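The Sample

A short story

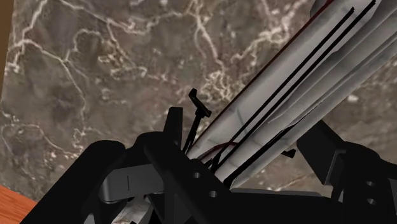
Veined stone, grey and brown. A rendering.

My mother left me the flat in Jarbridge and a debt of 400 to the stonemason. I knew about the flat.

The letter from Andrade came in June, typed, on thick paper. It said that an order had been placed for one headstone, veined, and that a deposit had been paid. The balance was due on collection. I read it standing in the hall with my coat on. She had been dead for nine days and we had already chosen a stone, my brother and I, a plain black one from the catalogue the undertaker gave us.

I rang the number. A woman said yes, the order was in the book, and did I want to come and see it. She gave me directions from the bus stop at Uvitz Road.

The yard was behind a tyre shop. Slabs stood on their edges in wooden racks, and a man was hosing down the concrete. The woman from the telephone took me to the back and pulled a sheet off a stone that came up to my waist. It was grey with white lines running all over it. There was nothing carved on it yet.

"She came in most weeks," the woman said. "She liked to look at it."

I asked when she had ordered it. The woman checked the book. It was two years ago, in the spring, before the hospital and before any of us had been told anything.

"Did she say what she wanted on it?"

"She said you would know."

I did not know. I rang my brother from the bus stop and he did not know either. He said we could put her name and the dates and leave it at that. He asked if we could get the money back on the black one. I said I would find out.

That night I went through the kitchen drawers. I found string, fuses, a card for the Promum bakery with 83 stamps on it, far more than it had boxes for, so that they ran over on to the back. I found every school report we ever had. I did not find anything about a stone.

In the morning I walked to the bakery and asked if they remembered her. The girl said she always bought two buns and ate one at the table by the window. The other she took away in a bag. I asked who it was for. The girl said she had never asked.

I bought two buns and caught the bus to the yard. The woman was at her desk. She looked at the bag, moved some papers over and put the kettle on.

We had the name and the dates carved, and nothing else. It was delivered on a wet morning in July 2019.

Comments (3)

bramblejar
Read this on my lunch break. I liked the bag at the end.

t_hollow
Did they get the money back on the black one? I would like to know.

quiet reader
My dad did the same with a bench. Thank you for this.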